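Laundry again! I moved to Rindirville in January with 2 suitcases and 13 black T-shirts (a conservative count), and they all still end up in one heap on the bed. My rule is darks first, then anything pale, and the duvet just gets shoved to the left until I'm done.
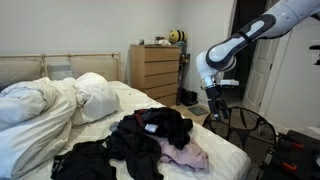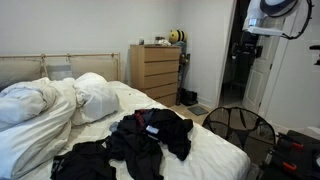
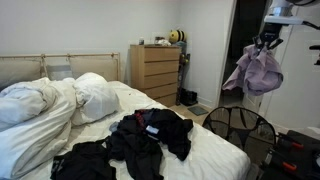
*Photos: Cinzia Ruggiero*

The bee lives on top of the drawers – he came from a market in Drudport and I will not be taking questions. Next up, the sock drawer, which I've been putting off for ages!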